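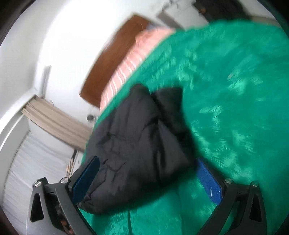 Farkar Fitted Cover in emerald green
Product code 3664
Made by Testura

Description

The Farkar is a soft fitted cover for a single bed, a day bed or a guest mattress. It has a short brushed pile on the upper side and elastic on all four sides, so it holds on the mattress when people sit on it, sleep on it or use it as a place for folding the clothes. Many of our customers use it in exactly this last way. The bed is often the biggest flat surface in a small flat, and it is pleasant when it also has a nice colour.

The emerald is a strong green. Where the pile is brushed the other way it looks lighter, nearly mint, and you will see streaks and patches of this lighter tone after somebody has moved a hand or a pile of laundry over it. This belongs to the fabric and is not a fault or a stain. If you prefer an even look, brush the cover with the flat hand in one direction, from the head to the foot. If you prefer a cover that never shows marks, please look at our Tangen cover, which is woven and has no pile.

Dark clothes on the cover

We receive often the question if black and dark grey clothes can be laid on the Farkar without picking up green fluff. A new cover gives some loose fibre until it has been washed two times. We advise to wash it before the first use, and one more time during the first weeks. After this a black T-shirt or a pair of black leggings can be folded on it in the normal way. On the other side, light lint from towels will be visible on the emerald, and a clothes brush or a sticky roller takes it off.

For folding, a cover with pile has one advantage over a smooth sheet. Thin and soft garments do not slide away while you fold the sleeves or the legs to the middle. It has also one disadvantage: you can not press a sharp crease on it, because the mattress gives way. For shirts which must be very flat, please use a table or an ironing board.

Sizes

Single: 90 x 200 cm
Wide single: 120 x 200 cm
Day bed: 80 x 190 cm

All sizes are for a mattress with a height up to 21 cm. If your mattress is higher, the elastic will come up at the corners. We do not make a deep version at the moment, but it is planned for September.

Please measure the mattress without bedding and without a topper. If you use a topper and want the cover to go over both, add the two heights together.

Material and making

Upper side: brushed polyester pile, 100%
Edge: the same fabric with sewn-in elastic
Thread: polyester, in the colour of the cover
Weight of the single size: 508 g

The cover is light for its size and it does not have any filling. It is not waterproof. With children or pets in the house you can put a mattress protector under it, and the cover will still fit if the protector is thin.

Washing

Wash at 30 degrees with similar colours.
Close zips and hooks on other clothes in the same load, or wash the cover alone.
Use liquid detergent. Powder can stay in the pile.
No bleach and no fabric softener.
Spin at low speed.
Dry on a line or flat. A tumble dryer on the lowest heat is possible, but the pile will be a little less soft afterwards.
Do not iron.

Small folds from the packaging go away after the first wash. When the cover is a bit too big for the mattress, thin creases and ripples can appear on the top. Pull the long sides down and push the elastic well under the mattress, then they become much smaller.

How to put it on

Start with the two corners at the wall side, if the bed stands at a wall. Then do the two corners at the front, and pull the elastic under the mattress along the long side. The label is sewn at one foot corner, so you can find the right direction also in the evening when the light is low.

Colours

Emerald green (3664), sand, slate blue, brick. The colour on your screen can be different from the real one, and the emerald especially looks more yellow under a warm lamp. We can send a small fabric sample by post. One sample is free with each order, and you can request it in the comment field.

Other things in the series

Tangen cover: woven cotton, no pile, same three sizes.
Gakuvari storage bag: flat zipped bag for folded clothes, goes under the bed. Fits under a frame with 18 cm of free height.
Farkar cushion case: same fabric as the cover, 50 x 50 cm, sold without the inner cushion.

Delivery and returns

Orders which arrive before noon are packed on the same working day. Orders from Friday afternoon are packed after the weekend. The cover comes folded in a paper sleeve.

You can return the cover unwashed in 30 days. Please try the size on the mattress before you wash it, we can not take back a washed cover for a wrong size. If a seam or the elastic opens in the first year, write to us with the order number and a photo of the place, and we will repair the cover or send you a new one. Repairs take normally 5 working days from the moment the parcel is with us.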